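Print | E-mail

Two days at the Hedum script market

Got in late. Train sat outside Olholm for ages, no announcement, then crawled the rest. So I missed the welcome and most of the first pitch hour. Writing this fast before I forget which room was which, sorry for typos.

Hedum, if you haven't been: old grain hall by the water, three floors, and once a year it fills up with people who have a screenplay in their bag. 1,258 badges handed out this time, according to the board at the door. Felt like more on the stairs. One elevator, always on the wrong floor.

First thing I caught was the table read on the ground floor. Good idea, bad room. Six actors, cold read, ten pages from each script, then the writer gets to ask the actors questions. The writer asks, the actors answer. I liked that a lot. One woman had a kitchen argument that went on for seven pages and you could hear it sag at page four. She heard it too, was crossing stuff out while they read. Worth the ticket just for that.

Then the Lorente session on rewriting. Lorente is a small outfit, they do notes for first features, and they put a real draft up on the screen with all their comments still on it. 76 comments on act one. Most of them the same thing in different words: who wants what in this scene. They also cut a whole opening in front of us, the alarm clock, the shower, the drive to work, and started on the phone call. Nobody in the room missed it.
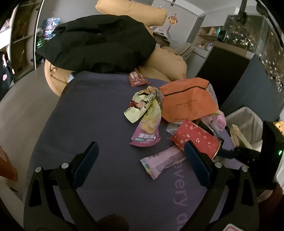

Words and picture by our visiting reader
June 23, 2022

Lunch was whatever you could grab. Lines too long for the hot food so I skipped it and went up to the pitch tables instead. Format: you get 2 minutes, they get 2 minutes, bell. Brutal but fair. I didn't pitch, just listened from the bench by the wall, which they let you do if you keep quiet. What worked was almost always a person and a problem in the first breath. What didn't was "it's sort of a world where". I counted myself out right there, my own one page starts with a world where.

Second day was slower. Spent the morning with Mornatska, the outlining software. They had a long desk of laptops and you could bring your own pages and break them into cards. Fine tool. Cards drag around nicely, print view is ugly, and it kept losing my scene numbers when I moved a sequence. They said a fix is coming in January. Price not set yet, or they weren't telling. I still do it with paper and probably will go on doing it with paper, but I can see it for a writing team in different cities.

Afternoon panel on adapting short stories ran over and the mic kept dropping out. Notes I managed to get down: read the story twice then put it in a drawer. Write the outline from memory. Whatever you forgot, leave it forgotten unless the ending breaks. Someone asked about rights and the answer was get them before you write a page, in writing, even if the author is your cousin.

Practical stuff for next year. Book a room in Olholm, Hedum is full by spring and teh prices are silly. Morning shuttle is free with the badge. Bring printed pages, everyone asks for them and the copy shop on the second floor had a line down the hall. Table read slots go by sign-up sheet, so be there when doors open. Bring a sweater, the hall is freezing even in summer.

Would I go again? Yes, for the reads and the Lorente room. Would skip the panels, or at least sit near the front. Rewrote my one page on the train home. Starts with a phone call now.

Print | E-mail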